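Section 6: Fitting and loading the drawer

The Uvthorpe box has a dark reddish-brown wooden top and one drawer in pale unfinished wood. Lay brown paper over the table before starting. Taped squares on the paper help to keep the box and drawer straight.

6.1 Loading

1. Take the drawer out and set it down with the handle towards you.
2. Wipe the inside with a dry cloth.
3. Put small items in one at a time, lowering them to the drawer floor. 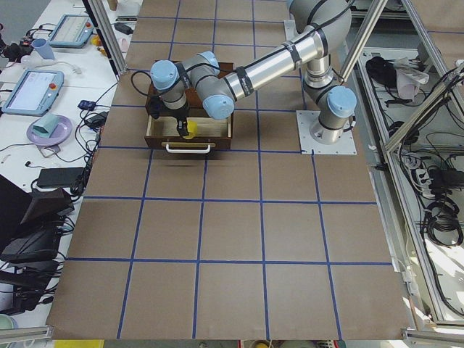 Page last changed: July 9, 2021

Note: The handle is white metal and is fixed horizontally across the centre of the front panel. If it is loose, tighten both screws from inside (part 418, Mamura fittings bag).

CAUTION: Do not load more than 9 kg. Do not stack items above the drawer sides.

6.2 Refitting and checking the travel

1. Place the box on the table with the glossy panel uppermost.
2. Offer the drawer up to the opening and push it in level.
3. Hold the outer edge and draw it out 40 mm, then further, until it is partly open.
4. If it binds, remove it and rub Hrubý wax along the lower edges.

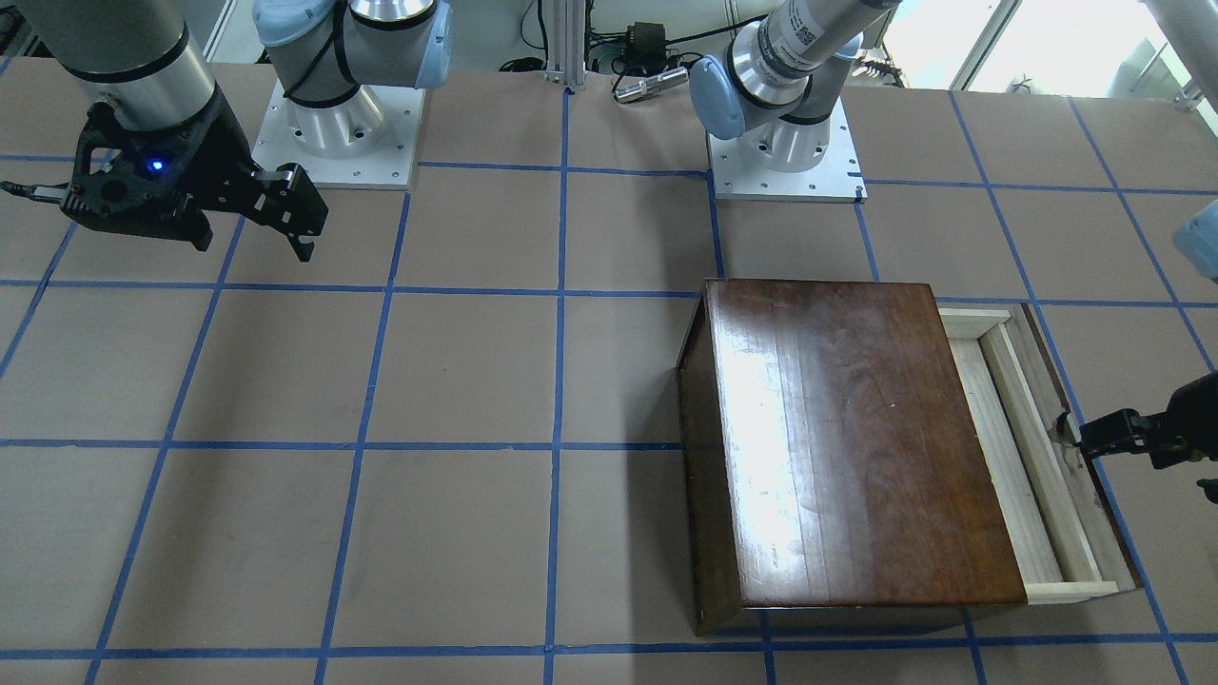

Fig. 6-2. Drawer partly pulled out.

Note: Small scratches in the top panel do not affect use. For replacement panels, contact Fundov and quote the part number.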